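Table Setting, Revision 4

The procedure for lunch was eleven lines long and had been written by Rigoberto Chávez's mother. He had typed it up on Sep 5, 2009, the week after the funeral, keeping her order of operations and correcting only the spelling of mayonnaise.

Line one was plates. Plates went down before any food came out of the refrigerator. Line two was bread, into the toaster, dial at the Loveo setting, a pencil mark she had made beside the numbers and named after the brand of bread she bought. The bakery had closed since then. He used Kandby white now, a thinner slice, and the mark ran dark. He had not moved it.

Line three was lettuce. One leaf per sandwich, washed, laid flat on the table to drain. She did not permit a towel. A towel bruised the ruffle. Line four was mustard, and line four had a note: lay the bottle on its side while the bread is in. A bottle left standing let the thin part rise to the nozzle, and the first squeeze came out as yellow water. He had tested this over 30 lunches and recorded the result each time. The side position was better by a small margin, which he put down to the length of time it took him to get the cap off.

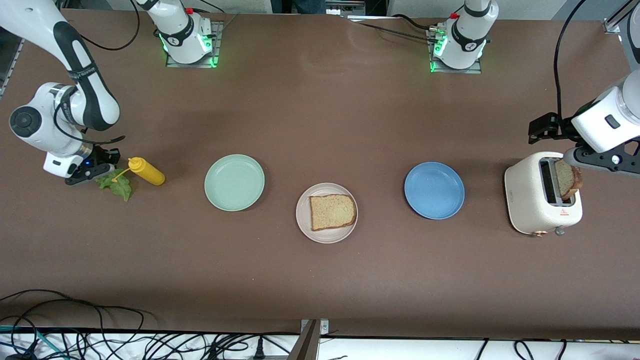 What has to be on the table before the toast comes up?

Plates, the lettuce and the mustard, in that order. Butter is optional and stays in its dish until line seven.

Rigoberto had written that exchange himself, as an appendix, for his sister. She had called in December to say that she had made the sandwich and it was wrong. He asked her to read back what she had done. She had toasted first and gone looking for plates second. The toast had stood in the slot for the whole of the search and gone stiff at the corners.

"It's a sandwich," she said.

"Line one is plates," he said.

She asked whether their mother had ever explained line one. He looked through the recipe box while she waited. There was a warranty card for the old toaster, serial number 2256, and a receipt from Plakora Housewares dated 2000, for plates. On the back of the receipt was a list in pencil. It gave the name of each person who would be at lunch, and there were more names than he remembered there being chairs.

He read them to her. She knew all but one.

"Wihongi," she said. "Who is Wihongi?"

He did not know. He entered it under open items. Then he put the phone on the counter with the speaker on, took down the plates, and told her to do the same at her end.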